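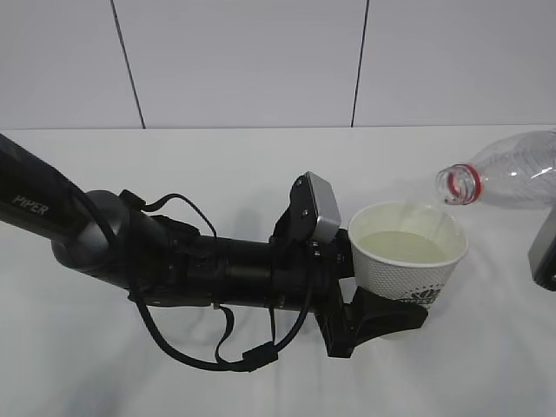

How many practice episodes should a student team record before training its first pouring policy?

Plan on 54 for a first attempt, all from one pair of start positions. Train, review the failures, and record again only where the arms hesitate.

Posted by Bheki Zulu, Saha Student Robotics Club

Our club has entered the two-arm pouring task in the Prirkano student challenge. The rules allow 2 arms and one operator. Members disagree on whether the left arm should hold the cup during the pour or simply leave it standing. We would appreciate guidance from teams that have completed this task. Our lab session is on Sunday.

Lurdes Nogueira

Please have the left arm hold the cup. Paper cups are light, and a small touch from the bottle neck can push one over. Close the left gripper before the bottle begins to tilt, and use a low closing force. Our class set a limit of 30 seconds per episode and discarded any attempt that ran longer. 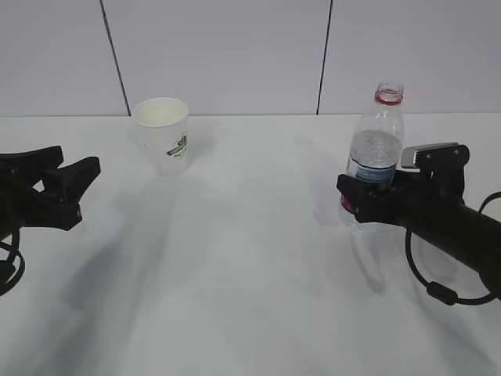
Start layout: cup at back left, bottle in the right gripper.

The start layout should be written down and taped to the bench so that every operator uses the same one. Teams should also review the wrist view after each session, as clear plastic is difficult for a model to follow.

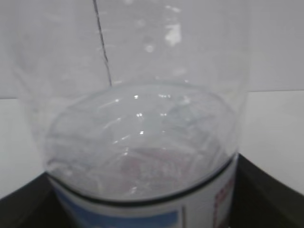

Xolani Botha disagreed on the matter of force, writing that a low setting let the cup slip in his section's trials and that finger height mattered more.

Pieter Tshabalala

We used Povoson software for this. It worked.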